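Sorting Table Opens at Nandthorpe Clothing Room

The clothing room in Nandthorpe has a new way to sort small donated things, and people there say that it already saves time. Three plastic trays stand side by side on a white table, one yellow, one red and one cream.
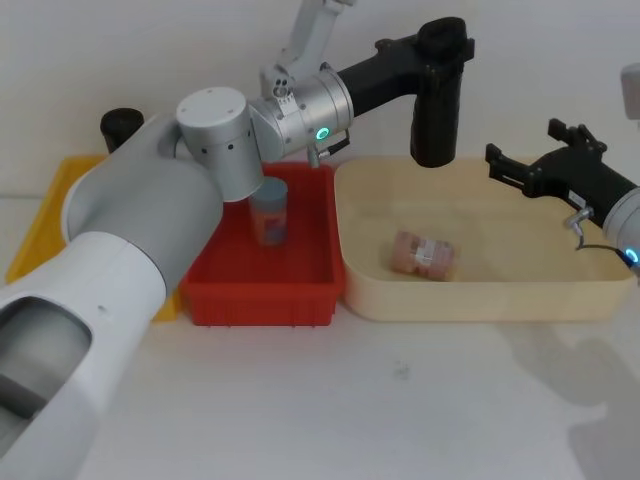
Before, everything went into one big box. "We had 200 pieces after the January collection and we looked through all of them 2 times," said Caroline Muriithi, who leads the room. Now each color has its own use – yellow for children, red for adults, cream for what must still be checked. 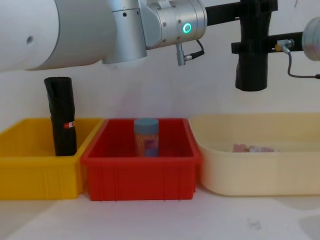
NANDTHORPE, Aug 25, 2024 – The trays were paid by a small gift from Laizer, a local shop. Bakari Muli has written a short guide for the 40 families who use the service.

Socks, scarves and other soft things should be rolled and not folded, the guide says. 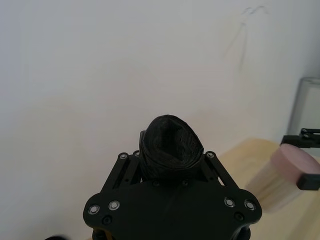 Rolled pieces can stand upright and take less place. Donations are accepted at the side door every morning until noon.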